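About Stindeck

Stindeck tests robot grippers, arms, cameras and controllers for people who are thinking of buying them. We started because we were those people, and we had been burned. A gripper that picked up every block on the vendor's bench couldn't hold a rag. The vendor said our rag was unusual. It was a rag.

We are a small shop and we don't sell hardware. We take no commission from anyone who does. If a maker lends us a unit, we say so at the top of the report and send it back when we're done.

Most of our work is on cleaning jobs, gym equipment above all. Sales decks like to call wiping a solved problem. We don't think so. Cloth bunches up, padding gives, glossy paint throws light back into the camera, and every machine has a post or a roller where the arm wants to go. Before any gripper gets a turn, the job is done by human hands with a camera at head height, and that is what we compare against.
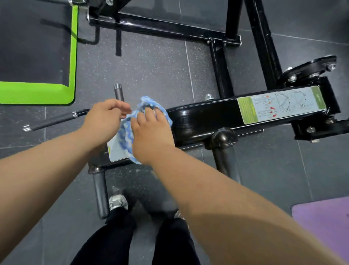 We're wary of scores. One number for "dexterity" tells you nothing about whether a gripper can keep hold of a towel while it pushes down. So we report the task, the cloth, the surface and the way it failed. Our current round covers 16 gripper and arm pairings, run on 2 controllers. The Plismont two-finger unit is in it, and so is the Başaran soft hand, which we expected to dislike and now dislike a little less. The cheapest gripper in the round costs $3150. We haven't decided if that's cheap.

Cameras get the same treatment. The Gidutov depth camera has a fine spec sheet, and we have doubts about any depth reading taken off shiny black steel until we've checked it ourselves. Round tubes are worse than flat beams. A cloth wrapped partway around a tube is worse again – the fingers doing half the work are out of view.

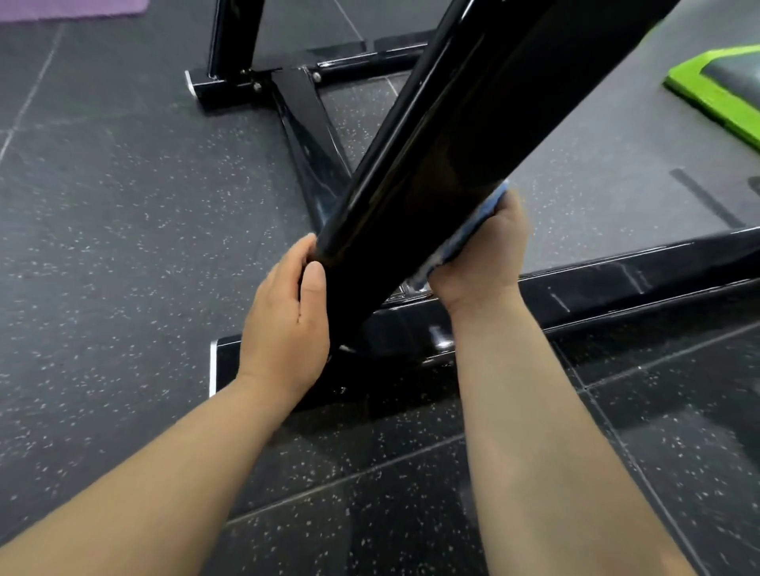 Makers sometimes ask us to rerun a test with their own engineer in the room. We'll do it, and we publish both results. The gap between the two is often the most useful part of the report.

We can't tell you whether a robot will clean your gym by next December. We have heard that promise before, with other Decembers in it. If you have a gripper you'd like tried on a dull job, or a quote that looks too good, write to us and include the part number.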